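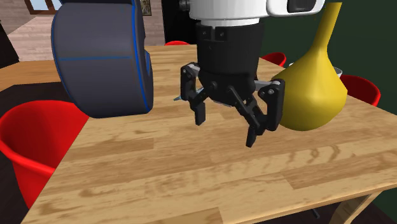 Second evening with the linkage gripper

I did not plan to write today, but if I wait until tomorrow I will mix up the two grippers in my head, as I did in July. So I write it now, with tea.

The simulated dining room is finally running at a good speed on my machine. Tatsuya made the rooms, and I think he has a weakness for red chairs and dark green walls. I like it. After so many months of gray test floors it is pleasant to look at a wooden table, even if I know every knot in it by now.

Today was for the linkage gripper, the black one with two fingers and many small pins. The other one, which we call the Welby because the drawing came from the Welby folder, I tested yesterday. The Welby is simple. Its jaws slide on a straight rail, they open, they close, and I always know where the tips are. The linkage one moves in a different way. When the fingers open, the tips also rise a little, and when they close, the tips go down. On paper I understood this very well. At the table I forgot it in the first minute and pushed a fingertip into the wood. The simulator does not break, of course, it only shakes terribly, and the joint forces in my window jumped so high that the graph had to change its scale.

The task is the yellow vase. It has a wide belly and a long neck, and the controller must bring the hand beside it without touching, then take it by the neck, lift it, and put it down again. I gave each gripper 100 tries with the same start positions. The Welby dropped the vase 10 times. For the linkage one I don't have the full number yet, the run is still going while I write. I looked at some of the early tries and I have the impression that it touches the vase more often during the approach. The side linkage stands out wider than the fingertip, and my planner looks only at the fingertip. I moved the hand very near to the vase by keyboard and looked along it from the side, and the linkage was already covering part of the vase from my view, while the planner still told me that I had free space. So this is my mistake and I should not write it as a fault of the gripper. Tomorrow I will give the planner a bigger shape for the whole hand.

I also changed the controller gain from 1000 to 378. It is an ugly number, I know. It came from Sveva's notes for the Baltbridge arm, and I only wanted to see what it does. The closing became softer and the shaking on contact is almost gone. But the arm now arrives late at the target, and when I ask for a fast move the wrist swings a bit past the point and returns. Sveva wrote to me that she had the same with hers and that she lowered the speed and lived with it. I would like to find something better, but I am tired and maybe I will also live with it.

I must remember to ask her if the friction of the finger pads was measured or only guessed. Both grippers have the same value in my file, and I don't believe it can be right for both.

My eyes hurt. I ate rice with an egg standing up, and then my mother called, and I tried to explain to her why I spend two days taking hold of a vase. She asked if the vase is expensive.

The run is at try 10 now, it is much slower than the Welby because of all those pins. I will leave the computer on for the night and close the door, the fan is loud.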